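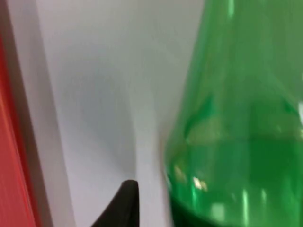
5 de abril de 2020. Sigo con el estimador de pose de Borkum, que es lo que me tiene entretenido desde febrero y lo que, me temo, me va a tener entretenido unas cuantas semanas más. El problema de fondo es el de siempre: en la aproximación final el detector se queda con muy poco objeto a la vista y mucho movimiento encima, y la confianza cae justo cuando más falta nos hace. La botella verde es el caso de libro, porque de cerca ocupa toda la parte derecha, el cuello queda por encima de lo que alcanza la cámara de muñeca y el plástico sale tan corrido que los reflejos se vuelven rayas verticales. Lo único nítido de verdad es la punta negra del dedo, y el filtro de contornos, claro, se agarra a ella encantado de la vida.

Lo primero que hice esta mañana fue enmascarar el dedo con su silueta proyectada desde la cinemática. Farzana ya lo había propuesto hace tiempo y yo le di largas (perdón, Farzana, tenías toda la razón). Con la máscara puesta, el contorno que gana es la curva larga del hombro de la botella, que aunque esté borrosa tiene una forma muy reconocible. Todavía me preocupa la sombra gris sobre el fondo claro, que sigue más o menos la misma curva; si bajo demasiado el umbral de gradiente, el ajuste se va a la sombra y la pose se desplaza hacia la izquierda. De momento lo dejo alto y pierdo algún fotograma, qué le vamos a hacer.

He vuelto a pasar las 266 secuencias grabadas por el nodo de Laltden con la versión nueva. Fallan 24, que me parece muchísimo mejor de lo que esperaba, y casi todas las que he abierto son de objetos translúcidos. Albane dice que antes de celebrarlo mire si los fallos coinciden con los tramos de mayor velocidad de muñeca, y me ha dejado un script en la carpeta de Wernik para cruzar las dos cosas. Lo he arrancado antes de comer y se ha quejado de una marca de tiempo repetida en el fotograma 3370. Lo he quitado a mano, ya sé que no se debe, y lo apunto aquí para que conste.

Otra cosa: el planificador sigue pidiendo pose nueva en cada ciclo, incluso en los últimos centímetros. Finlay y yo lo hablamos un buen rato y creemos que conviene congelar la última estimación buena cuando la covarianza se dispara, y cerrar el tramo que queda solo con odometría del brazo. Gavin Dalgleish no lo ve tan claro, le da miedo que el objeto se mueva y no nos enteremos. Es una objeción muy sensata, así que de momento va detrás de un parámetro, apagado por defecto.

Pendiente: probar con exposición más corta (preguntar a Gavin Buchanan si el driver ya deja cambiarla en caliente), repetir la calibración mano-ojo y subir la máscara del dedo a la rama de Rankin, que ahora mismo vive únicamente en mi portátil.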